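Tramereo gripper build - safety check before shared use
Shared workshop, ground floor. Filled in 5th April by Petro Stetsiuk, comments from Renato and Anong P. where marked.

OK = fine as is. FIX = sort it before next run. N/A = doesn't apply to this build.

1. POWER

1.1 Mains lead, no nicks or tape repairs - OK
1.2 Bench supply current limit set and written on the label - FIX. Set yes, label no. Label fell off again, use the proper stuff not masking tape.
1.3 Fuse fitted on motor side - OK. Spare in the tin.
1.4 E-stop kills the motor supply - OK. Pressed it 30 times, dropped out every time. Leaves the controller live, that's on purpose, don't report it again.
1.5 E-stop reachable by the person doing the task AND by whoever is watching - FIX. Lead too short. Ekkachai has an extension somewhere.

2. HAND-HELD GRIPPER

2.1 Body, cracks around screw bosses - OK. Hairline on the old Vaton print, binned it.
2.2 Finger travel stops before it hits the housing - OK
2.3 Pinch points - comment. Fingers close harder than you'd think. Keep your other hand off the jaw side when somebody else is on the keyboard. Renato got a blood blister, nothing worse.
2.4 Pads stuck down, corners not lifting - FIX, one corner starting to go. Contact glue, clamp overnight, don't just press it back with your thumb.
2.5 Cable strain relief - OK, cable tie replaced
2.6 Camera mount screws - OK but check every session, they work loose
2.7 Weight - comment from Anong P: wrist gets tired before you notice. Swap over after 50 goes at most. I would say less if you are reaching up.

3. WORK AREA, SHELF UNIT

Reach task, cubbies and cabinet door. Walked it with the kit on.

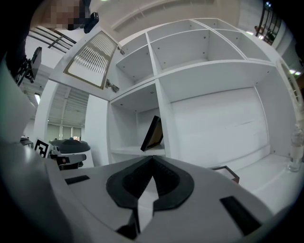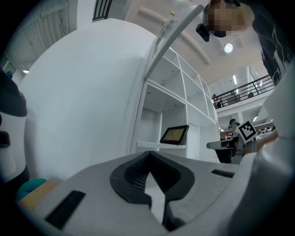 3.1 Unit stable, doesn't rock when leant on - OK. Still want it strapped back before June, see actions.
3.2 Nothing breakable in the work area - FIX. Plastic bottle instead of glass please, for all the reach runs. There's a box of empties under the sink.
3.3 Cabinet door hinges tight - OK, nipped up one screw. Glass panel in the door: don't let it swing shut on its own.
3.4 Door either fully open or fully shut before you start, not halfway - FIX, no rule up until now. Is one now.
3.5 Frames and other flat things can't slide out if knocked - FIX. Bit of rubber matting cut to size. Renato says the Paisan offcuts will do.
3.6 Head height. Comment - you're leaning in with your eyes on the fingers, not on the edge of the shelf. Slow down on the lower ones.
3.7 Floor clear, no leads across the walking route - FIX, two leads. Taped for now, want a proper cover strip.
3.8 Chairs pushed in - OK when checked. Won't last.

4. OTHER PEOPLE

4.1 Someone else in the room who knows where the isolator is - OK
4.2 People upstairs told when motors are going live - FIX. Shouting is not a system. Anong Chantharasri offered a lamp on a switch, yes please.
4.3 Marker cards only moved with motors off - OK, everbody agreed
4.4 Hair tied back, lanyards off, sleeves up past the wrist - OK mostly. Lanyards are the one that gets forgotten.

5. SOFTWARE LIMITS

5.1 Speed cap on at start-up - OK. Pukurley config loads the slow profile by default.
5.2 Cap survives a restart - OK, tried twice
5.3 Lost comms = fingers stop - FIX. They stop, but there's a lag before they do. Not happy with it. No unattended runs till Ekkachai has had a look at the watchdog.
5.4 Logs written somewhere with space on it - N/A for safety but check anyway, disk was nearly full

ACTIONS

Label on supply - Petro, tonight
E-stop extension lead - Ekkachai
Pad corner - Renato, needs 2 clamps, mine are on the lathe bench
Cover strip for the leads - me, if the hardware place is open
Swap glass for plastic - whoever sets up next
Matting in cubbies - Renato
Strap unit to wall - Petro and Anong P. Need to find out what the wall is made of first
Lamp for upstairs - Anong C.
Watchdog lag - Ekkachai, before anything else realy

Recheck sections 1 and 5 once the watchdog is done. Rest can wait for the June one.

Signed P. Stetsiuk. Renato to countersign, he's got the pen.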